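Workshop > Storage > Small parts > Sorting a compartment box

Last updated 1/14/23

By Claeys

How to sort small parts into a compartment box

Small fixings get lost when they are kept loose in a drawer. A divided box with a hinged lid keeps them apart and fits on a shelf. Allow 17 minutes for your first box.

Clear a table and lay a white board on it. Dropped parts show up well against white. Undo the clasps and fold the lid right back so that it lies flat and you can reach every cell.

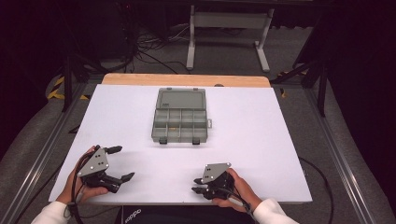
Hulport Parts Store Team

With two rows of four cells, decide what goes where before you fill anything. Put one piece in a cell first and check that it lies flat and can be picked out again. If it stands up against the wall, use a deeper box.

Work through one kind of part at a time. Put the parts you use most in the row nearest to you. Stop filling a little below the top of the walls, or parts will slide into the next cell when the box is carried.

Close the lid and press down each clasp. Tilt the box gently and listen for anything moving between cells.

Write the shelf number on a label and stick it to the end of the box. Shelf 13 is for screws and washers, and spare caps go on the shelf below. Boxes are checked again in April.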